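The office at Skoltum has gray carpet tiles and one desk organizer everybody wants. Its maker, a product designer who answers email only before 9 a.m., cut it from plywood panels that lock together at the notched edges.

"No screws," she says. "I had 17 screws in the first one and it still wobbled."

She started it in June, after the drawers from Keane arrived in the wrong size.
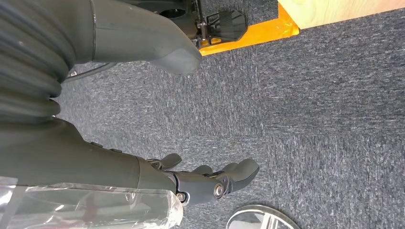

"Carpet is a terrible floor for woodwork," she goes on. "You drop a divider and the fuzz comes up with it. I did 2 of them on my knees and then discovered tables."

Would she sell it? A shop in Greseseck asked for 700. She laughed, then checked whether they meant it.

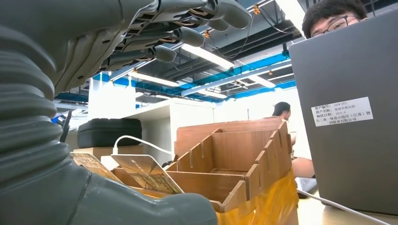
"The tall back is there so things have something to lean on," she says. "The dividers are thin, and people complain about that until they try to fit one more pen in. Then they want them thinner." The next version gets a deeper front compartment, mostly for her own receipts.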